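Housekeeping and Household Management
Unit 6 handout: Storage, sorting and keeping small items
Fallside Adult Learning, May 2024

Read this before the session. The worksheet at the end is to be handed in with the Unit 7 reading.

1. Where we are in the course

Unit 5 dealt with floors, walls and the cleaning schedule. Unit 6 deals with the things that sit on shelves and in drawers. The two are connected, since a surface with many objects on it takes longer to clean than a bare one, and the schedule you wrote for Unit 5 will need changing once you have done the inventory below.

2. Terms

Active item: used at least once a week by someone in the household.
Seasonal item: used for part of the year and stored for the rest.
Reserve item: an unopened or spare copy of something active.
Idle item: none of the above.

Most disagreements in a household are over idle items. The course takes no position on how many a home should have. It asks only that they are stored apart from the active ones.

3. The inventory

Pick one room. Write down every item that is not furniture or fixed to the wall. A bathroom in a family home often runs to 170 or more entries, and the sample inventory for the Miranda apartment, which we will go through in class, has 182. Do not estimate. Open each drawer and write as you go.

Give each entry one of the four terms. If two people in the home disagree, write both down and move on.

4. Zones

Once the list is finished, divide the room's storage into three zones.

Zone A is between hip and shoulder height and can be reached without moving anything else. Active items go here.
Zone B is below the hip or above the shoulder. Reserve items go here, heavy ones low down.
Zone C is anything that needs a step stool, or a box that has to be lifted out. Seasonal and idle items go here.

Medicines and cleaning products are handled separately under Unit 3 and do not follow the zones. They stay locked or out of children's reach even when they are active.

The Plirkitz method, which some of you will have met in other courses, uses five zones and a color label for each. It works well in shared houses. For a home of one to four people three zones are enough, and you will spend less time on labels.

5. Personal care items

Brushes, combs, clippers and the like are nearly always active, and they collect hair, skin oil and dust. Keep one per person and store them dry, with the bristles facing up or out. 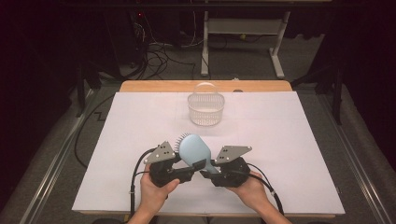 Cleaning a plastic brush takes a few minutes. Pull out the loose hair with a comb, starting at the outer rows. Swish the bristles in warm water with a little mild shampoo, rinse, and lay the brush bristle side down on a towel until it is dry. A brush with a cushioned pad should not be soaked – water gets in through the vent hole and stays there. Wooden handles are wiped, never left in water.

Put this on the schedule every two weeks, or weekly for anyone who uses styling products.

6. Review

An inventory goes out of date. Go over it again in September, when seasonal items change places, and allow 30 minutes per room. The Grondodwood case study in the reader follows a household with 900 entries over two years. Read the section on reserve items closely, as the worksheet draws on it.

Worksheet

a. Inventory of one room, with terms.
b. Sketch of the same room showing zones A, B and C.
c. Your Unit 5 schedule, revised. Mark the changes in a second color.
d. One paragraph on an item whose term you found hard to decide.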